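Filed under: Kids Wonder Why > Stuff Around the House
7/14/23
By Qistina Menon

Why does the next tissue always pop up?

My nephew Afiq asked me this one while he had a cold, so he'd had plenty of time to think about it. He pulled a tissue out of the box and another one poked up in its place, like a little ghost waiting its turn. He pulled that one and up came another. "Who's in there?" he said. I told him I'd find out, and then I fell into tissue reading for a whole weekend, and now you get to hear all of it!

Let's start with what a tissue is made of. It's paper, and paper is made of fibers, which are tiny threads that come from wood. If you tear a tissue slowly and hold the torn edge up near a window, you can see the fuzz sticking out. Those are the fibers. In drawing paper the fibers are pressed down tight and flat, so the sheet is smooth and a bit stiff. In a tissue they're left fluffy, with lots of small gaps between them. The gaps are where the water goes when you wipe up a spill (or, you know, your nose).

Now tissues have wrinkles too, and I don't mean the big ones you make by squashing them. Look very closely and you'll see rows of teeny ridges. When tissue paper is being made, it sticks to a huge hot metal roller, and then a long blade scrapes it off. The blade pushes the paper into itself a little, the same way a rug bunches up if you slide into it in your socks. That's called creping, and you say it like "craping." Those tiny ridges are why a tissue feels soft and why it stretches a bit before it rips.

Pull a tissue apart at the corner and you may find it's really two thin sheets lying together. Each one is called a ply. Two-ply has two, three-ply has three. My friend Saodah Krishnan teaches second grade in Gundenville and she says peeling plies is the quietest ten minutes she gets all winter.

OK, the popping up. Here's the trick, and you can do it yourself with two pieces of paper. Fold each one in half. Now tuck half of the first one inside the fold of the second one, so they're sort of holding hands. If you pull the top one, it drags the other one along, because the two are rubbing against each other. That rubbing has a name: friction. It's the same thing that keeps your shoes from sliding out from under you on the sidewalk.

Inside a pop-up box, every tissue is tucked into the next one like that, all the way down the stack. You pull one, and it pulls its neighbor. But then why doesn't the whole stack come flying out in one long scarf, like a magician's? That's the job of the opening. It's narrow, so it squeezes the tissue that's coming up. The tissue you're holding slips free, and the neighbor gets caught by the edges with its top half sticking out. Next!

Sometimes it goes wrong, and you've probably seen it. You pull and you get a ripped corner, or the next tissue drops back inside and you have to go fishing. This happens a lot with a brand new box, when the stack is packed in so tight that the top tissue can't move. My fix is to reach in and take the first few out as a clump. It happens near the end of the box as well, when the stack is low and the next tissue has a long way to climb before it gets to the opening.

Some boxes don't do the pop-up thing at all. They have a bigger opening, and you put your fingers in and pinch whatever's there. You can put loose tissues in those, or folded napkins, or the paper ones you saved from the pizza place. My neighbor Amirul Tuhumury keeps a wooden box like that on his kitchen table and just drops a fresh stack in when it gets empty. I like those because you can use the box for years and years.

Want to try an experiment? You'll need:

— one empty tissue box
— 40 tissues (fewer is fine)
— a grown-up who doesn't mind a mess

First, stack half of the tissues flat, one on top of the other, and put them in the box. Pull them out one at a time and see if the next one follows. Then take the other half, fold each in two, and tuck them together the holding-hands way, with the fold of each one hugging half of the one before. This takes a while. Afiq gave up at nine and made me do the rest. Put that stack in and pull again, slowly at first and then fast. Which stack pops up better? Does it matter if you pull straight up or off to the side?

If you still have tissues left over, try one more thing. Dip the corner of a tissue in a cup of water with a drop of food coloring in it, and watch the color climb. Then try it with a strip of drawing paper and see who wins the race. (Do this on a tray. I did not do this on a tray.)

And please don't flush them when you're done! Toilet paper is made to fall to bits in water, and face tissues are made to stay strong when they're soggy, so they can clog a pipe. They go in the trash. 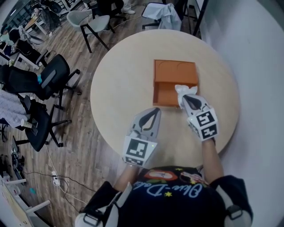 Afiq's next question is why onions make you cry, and he'd like it answered before dinner on Sunday, so I'd better get reading again. If you try the tucking experiment and get more than nine, ask a grown-up to help you write in and tell me. He says he wants to know who beat him.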